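How to Keep a Match Record for an Amateur Soccer Team

A match record is one sheet per game, filled in during play and checked the same evening. The method below is the one used at Lokaretti, a seven-team amateur league. It needs a clipboard, a pencil, a watch with a running timer and the two team lists.
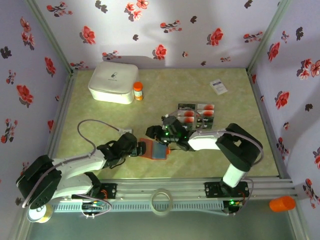
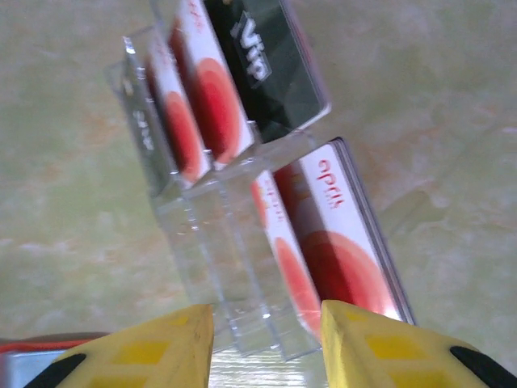
1. Prepare the sheet

Write the competition, round, field and kickoff time on the top line. Under that, make two columns, home on the left and away on the right. Enter the eleven starters in shirt number order, then the substitutes below a ruled line. Copy the numbers from the signed team list. Numbers from last week's sheet are often wrong.

Leave a blank strip at the bottom for events. Each event takes one row with four fields: minute, team, shirt number, code.

2. Use fixed codes

G – goal
P – goal from a penalty kick
OG – own goal
A – assist
Y – yellow card
R – red card
ON and OFF – substitution, always entered as a pair

An own goal is entered under the team of the player who put it in. The score column shows who benefits. If a player gets a second yellow, enter Y and then R on separate rows with the same minute.

3. Record the minute

Start the timer on the whistle and let it run through stoppages. A goal at 0:40 is minute 1, and a goal at 61:15 is minute 62. Time added to the first half is written 45+1, 45+2 and so on, never 46 or 47. Reset to 45:00 for the second half.

4. Handle substitutions

Write OFF first, then ON. For a debut, put a D next to the player's number in the substitutes list. A player who comes on and scores straight away can fall in the same minute as the change, so the order of the rows matters. Do not sort them later.

5. Check with the referee

At full time, compare the score, scorers and cards. If the referee's sheet differs on a card, the referee's version stands. If it differs on an assist, keep yours – referees in this league do not record assists.

6. Number and file

Give each sheet the next number in the season file. The Sindari against Barros game on Tue 22 January is sheet 1266. Player minutes are added up from the ON and OFF rows, and a full game counts as 90 whatever was added. A player with 3000 minutes across all seasons moves to the long-service list. The minimum for the scoring table is 300 in the current season, which closes in June.

Corrections

Draw one line through the error and write the new entry beside it with your initials. Do not erase. Late corrections for Erex and Barros go to Nayara Lopes, all others to Åsmund Wikström. Include the sheet number and the row, and send them before the next round is played.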